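The planner froze again in January, and I blamed the planner, which is what I always do. Bakos is my little scheduler for two arms, and it had taken to sitting there for 8 seconds at a stretch before deciding who should reach for what.

I rewrote the collision check twice. I moved the queue into its own thread. I went to bed at 2 a.m. feeling clever.

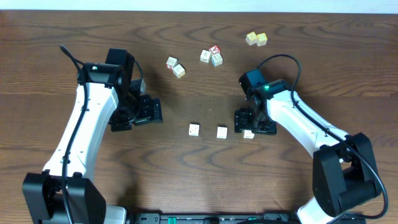
The trouble was in Filtura, the bit that turns detections into block poses. It was passing along 43 candidates per update, most of them the same few blocks seen slightly differently, and Bakos was politely planning around every ghost. I merge anything closer than half a block width now. Planning is down to 700 milliseconds — still slow, but I can watch it without making tea.

Tilted blocks still confuse the yaw estimate. Next up is the handoff code, last touched when I thought global variables were charming.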